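Lyimo Textile Handling Study
Progress report, second period, ending August
Prepared for: Adaeze Bako, program office, Plerstead
Prepared by: Vernon Ouellet, Tetholm workroom

1. Status

The work is on schedule for three of the four tasks in the agreed plan. Task 3 (laundering) has started late and is covered in section 5. Spending remains within the approved budget lines and no transfer between lines is requested.

2. Work completed

Task 1 called for a written procedure for laying a small flat cloth over a padded, curved surface. Version 2 of the procedure was issued internally and replaces the draft attached to the first report. The main changes are to the starting position of the cloth, which is now taken from its lower edge, and to the definition of a fold. A fold is recorded when one layer of cloth lies on another. Surface waves that do not overlap are recorded as creases.

Task 2 called for 100 placements under the new procedure. Of these, 67 have been carried out and entered in the log. Darmawan Entili keeps the log and Leonilde Quintela checks the entries against the procedure. Entries that do not state the direction of the cloth are returned for correction and are not counted until corrected.

Diagonal placements produce the most disagreement between the two readers. The lower edge is usually simple to record. The upper end is harder, as the cloth tends to gather there and one reader may enter a single thick fold where the other enters several small ones.

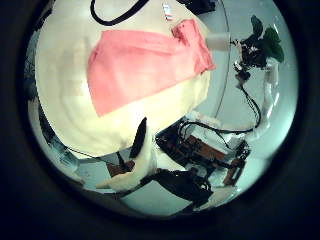
Figure 1. Pink cloth placed diagonally on the cream surface, with gathering toward the upper end.

For the remaining placements, a gathered end will be entered as one item with a length, measured along the edge. Entries already in the log will be reread on the same basis. No placement needs to be repeated for this reason.

3. Materials

The cloth stock is sufficient to finish Task 2. Cloths are stored flat between sessions. Two were withdrawn after their edges began to fray, and both have been kept for comparison under Task 3.

The supplier, Orkura, has confirmed that the same cloth can be reordered in the same weight, but not necessarily in the same dye lot. Since color is not a measured property, a change of lot is acceptable. The lot will be noted in the log.

4. Room and working arrangements

The workroom continues to be shared between placement work and bench work. The layout was reviewed with Adi Sutanto, who is responsible for the room. Log entries are made at a desk and placements are done at a separate position, so a reader has to leave the desk to check an edge at close range.

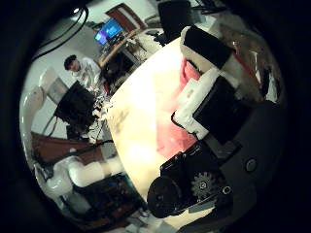
The review led to two requests. The first is for a second lamp, to be set low and to one side. Direct overhead light flattens the shading on a pale surface and makes shallow creases difficult to read. The second is for a shelf for bench tools, which would free surface area for laying out cloths before a session. Both items fall under the existing equipment line.

Sessions now begin at 9:30 a.m. and stop at noon. Afternoon sessions were dropped after the readers reported more corrections in entries made late in the day.

5. Delays

Task 3 compares new cloths with laundered ones. It depends on a fixed wash program, and the first program chosen left the hems twisted. A gentler program is being tried. Placement of laundered cloths will begin when the hems meet the flatness limit in the procedure. The delay does not affect Task 2 but moves the start of Task 4, the combined analysis, into the next period.

6. Plan for the next period

Complete the 33 outstanding placements.
Reread gathered ends in the existing log.
Fix the wash program and issue it as an annex to the procedure.
Install the lamp and shelf.
Send the program office a draft outline for Task 4.

7. Decision requested

Approval is requested for the revised start of Task 4. The final delivery is unchanged.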